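The tin at the back of the drawer

Most households have one. It might be a biscuit tin, a shortbread tin, a tobacco tin that came from a grandparent or a plain metal box that once held tea. It lives on a dresser or at the back of a drawer, and over the years it fills with bracelets, charms, single earrings, bits of chain and the odd stone. Things go in easily enough. Getting one of them out again, in the five minutes before leaving the house, is harder.

Sorting out a jewellery tin is a small job. Allow 60 minutes for a tin the size of a lunch box, and longer if there are fine chains in it. It can be done at any table with decent light. Late morning is good, when the sun has come up high enough that you aren't working in your own shadow.

Start with the surface. A bare tabletop is a poor choice, as beads roll on timber and glass and small rings bounce. A tablecloth stops most of that. Plain cloth in a mid colour is easiest on the eyes, but any cloth will do the work. Patterned ones have a drawback for anyone with a lot of tiny silver pieces, which can disappear among the dots or flowers. A tea towel laid over the top fixes it.

The temptation is to tip the whole lot out at once. Don't, if there are cords or chains inside. They will have worked their way around everything else, and upending the tin pulls the knots tighter. Take things out from the top, one at a time, and put each down with a bit of space around it. Charms usually come first because they sit on top of the bracelets, and their rings catch on whatever is underneath. If a piece resists, put it back and lift something else.
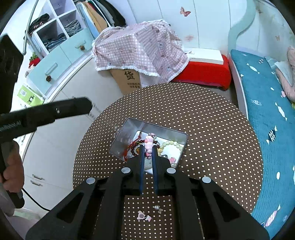 Beaded bracelets come next, and they deserve a proper look before they go anywhere. Elastic is the weak point. Hold the bracelet in both hands and stretch it slightly. If the cord shows between the beads and stays showing, it is on its way out, and it will go at the worst possible time, generally in a car park. Restringing is cheap. The bead counter at Puletti, which has been selling craft supplies out of the same arcade shop for years, charges $8 for a simple elastic bracelet and will do it while you wait if the shop is quiet.

Cord bracelets last longer but they fade and fray at the knot. A worn end can be trimmed and sealed, though a cord that has gone stiff is better replaced. Keep the charm and throw away the string.

Stones are a different matter. Flat pendants and polished pebbles are tougher than most of what they are stored with, and they are usually the cause of the scratches on everything else. They should be kept apart. A small cloth pouch is enough, or an old sock cut down if you have no pouch.

Once the tin is empty, wipe it out. There will be grit in the corners, and often a bead or two under the lining paper. Old paper can be replaced with a piece of felt cut to size, which is kinder to soft finishes and quieter when the tin is moved. Metal boxes hold up well, but check the inside edges for rust before anything silver goes back in.

Then comes the question of what to keep. Charms are the hard part, because they weigh nothing and take up no room, and so there is never a practical reason to part with one. Many came off a phone, a school bag or a set of keys. Some were presents. A fair rule is that anything with a working ring or clasp can stay if somebody in the house would use it. Anything broken goes into a separate envelope, to be mended or let go within the month.

As for where it should all live, there are more products for this than anyone could need. Lodik makes a stacking tray in three depths, lined in grey felt, and the shallowest is the most useful. The Clandico roll is better for travel: it has 4 zipped pockets and folds down to the size of a paperback, although the zips are stiff when new. For large collections there is the Xu cabinet, a narrow wall-mounted unit with hooks inside the door. It is well made and at $371 it ought to be. For most people it would be a lot of furniture for a few bracelets.

An ice cube tray does nearly the same job as the cheaper inserts. So does an egg carton, for a while. The point of dividers is that each small thing has a wall between it and the next, so that rings can't hook onto chains.

There is also a case for keeping the tin. It has a lid, it is the right size for a shelf, and everyone in the house already knows where it is. With a strip of card folded into sections it will work as well as most boxes bought for the purpose. Put the bracelets along the sides, laid flat in their own curve, and the charms in the middle where they can be seen. Cords go in last, coiled around two fingers and tucked in so that the ends are on top.

If the tin sits near the wardrobe, keep it away from knitwear. Open clasps and split rings snag wool, and a pulled thread in a good jumper costs more to repair than most of what is in the box. A shelf of its own is ideal – the dresser top is fine too, provided the lid stays on.

The job will need doing again. Twice a year is plenty, and December is a sensible time for it, before anything new arrives. Keep the envelope of broken pieces with the tin, and take it along the next time you are passing a bead shop.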